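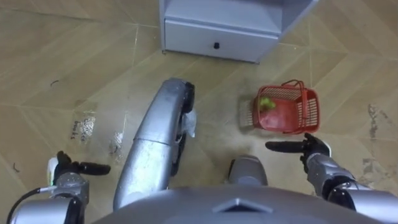 Left gripper open, green light on at the wrist.

May, notebook of the fuel bench, continued from the page with the filter drawings

Started 7:40. The B20 from Tovar was in the day tank since yesterday evening. Drained the water trap first, got a few drops only, clear. Sample bottle labeled and put in the cold box for Erhan.

Engine hours at start: 2,487. Please use the counter on the panel, the one on the engine itself is slow and I don't trust it.

Warm up was normal. Then steady load, 1,000 rpm for the first part, after that the usual steps. Pressure drop over the filter was a little higher than with the plain diesel from Porkley, but it stayed flat the whole morning. Last month with the old B20 it was climbing from the first hour. I think the old fuel was cleaning the dirt out of our own tank, and the filter collected it. Yolotzin does not agree, she thinks the old batch was bad already when it came. We still have half a can of it, so we can check.

Coolant 81 °C at the end of each step, good. Smoke reading lower than plain diesel at high load, same at idle. I would not write this in the report yet, the smoke meter was not calibrated after the move.

10:15 – stopped for a smell of fuel near the return line. The hose clamp was loose by one turn. Tightened, wiped, waited, no new drops. The hose is the old rubber type and feels soft when I press it. It must be changed before we try anything stronger than B20. Sorska has the right kind in the catalog, I asked them for a price for two meters.

After lunch second run, same steps. The numbers are in the Ciditz folder, file name ends with "b". File "a" has a gap of some minutes at the clamp stop, do not average over it.

Erhan Gündoğdu called about the cold test. He wants 500 ml per sample, not the small bottles as I prepared. So I must fill again tomorrow, from the bottom of the tank also.

To do:
– new return hose
– calibrate smoke meter
– old B20 can: acid number and water
– ask Yolotzin Varela where the second filter housing is, the shelf has only the lid

Day tank closed, main valve closed, fan left on until 18:00.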